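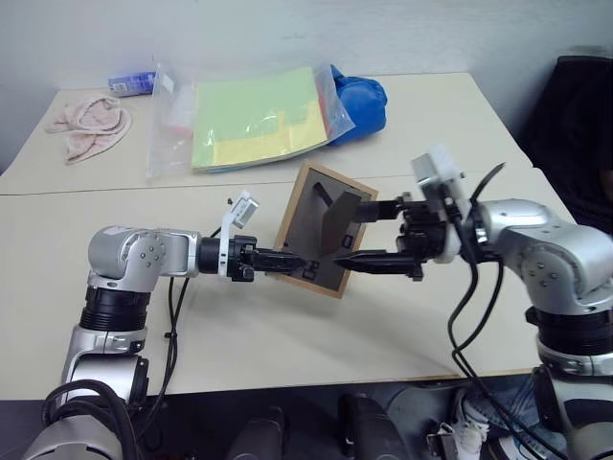 Page last changed in October. 5 replies, thread open

Siltgate Forum > Cells and Fixtures > Two-arm setups
Topic: Fingertips meeting on thin parts, and the cable question again

ferrule_nut
Two-arm cell, both arms over one table, job is handling small wooden picture frames. Left gripper holds the side of the border, right one handles the plate across the top. On something this small the fingertips end up nearly touching, and I don't trust it. The integrator's setup sheet says leave 5 mm between tips at closest approach. With a border this narrow I can't see how you'd get 5 mm and still hold anything.

Second thing is cables. Right now they hang off the right wrist bracket and go down past the table edge. Left side has a loop lying on the tabletop and the rest coiled by the base. Sheet says "route as convenient." Great, thanks.

low_torque
The 5 mm is there to cover them, not you. What is your repeatability with the pads on? Measure that before anybody sells you longer fingers. Overgaard quoted us for "precision tips" last year and they were the same tips with a finer point. Fine point on soft wood means dents.

quill47
Disagree about the tips. Pointed ones are the only way you get in beside a border that thin. I run them at 27 percent grip force and have no dents worth sending back. What I would change is the order. Close the left, hold, then bring in the right at 40 percent speed for the last stretch. If you run them in together you will be buying fingers.

low_torque
"No dents worth sending back" is carrying a lot there. Under what light?

quill47
Bench lamp, from the side. I do look at my own parts.

ferrule_nut
Repeatability I have only from the data sheet, so point taken. Will put an indicator on each wrist tonight. Force is at whatever it shipped with, which I now see is not written down anywhere.

On cables, does anyone run the Virton sleeve kit? Their page says it is rated for "continuous articulated use" and gives no bend radius.

hob_and_shim
No bend radius, no sale. We had a sleeve on ours and all it did was hide the spot where the jacket was wearing through at the wrist. Pulled it off. Two hook-and-loop straps per forearm, enough slack for full wrist rotation, and check by hand. I'd move that loop off the tabletop first. The hanging bunch bothers me less, but if it goes down where a person sits or stands, somebody's foot will find it sooner or later. Tie it to the table leg.

Also, the sensor brackets are white plastic, yes? Put a straightedge on them. If the cable weight hangs off the bracket, the bracket can creep and your markers will read off by a bit more every week. You'll blame the arm.

quill47
Never seen one creep. Seen plenty with a loose screw though.

hob_and_shim
Then call it a loose screw. Same error at the gripper, and you still have to take the cable load off it.

low_torque
Before you redo everything, save the current poses. Dramotik wanted 1,998 for a "recalibration visit" on ours and as far as I could tell the visit was a man loading a backup file. Keep your own backup.

ferrule_nut
Saved. Indicator is on the left wrist now, pads on, and it is wandering more than the sheet says, but the elbow was cold so I'm running it a while and doing it over. Straps ordered. Not touching the speed until I have the right side measured too.

quill47
Write down the grip force while you're in there.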